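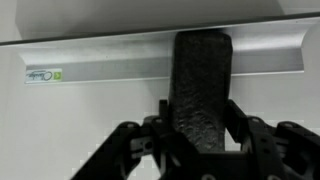
The block up against the aluminum rail, sticker on the rail.

Orex Foam Cleaning Block, dark gray
Reviewed by Endang Yeoh

I have a drawer full of sponges that promised to be the last one I'd buy, so I wasn't in a generous mood when I picked this up at the Peltville store. The wrapper says it works on "all hard surfaces," and in my experience that means somebody tried it on one.

My kitchen has a long brushed rail with a curved channel in it, and the channel is where grease goes to live. A dishcloth slides right over it. The block is stiff enough to push into the curve, and on the flatter part it took off a week of cooking film with warm water and a drop of dish soap. Fine. An old toothbrush does that too, only slower.

What bothers me is the surface. It's rough and full of little pits, and crumbs settle in them. Rinsing gets most out. I wouldn't put it near anything glossy, whatever the wrapper says, and on brushed metal I go along the grain and press lightly. I tried the back of a baking tray first and got faint scratches when I leaned on it.

The rounded corners are too fat for the tight spot right under the upper lip. I ended up using a folded rag there. It also did nothing for the label glue on my other rail, even after 15 minutes of rubbing.

Orex claims 600 wipes per block. I don't know who counted. Mine was shedding bits after 20 cleanings, though it still holds its shape.

Would I buy it again? At half the price, maybe. The multipack I'd skip until you've tried one on something you don't care about.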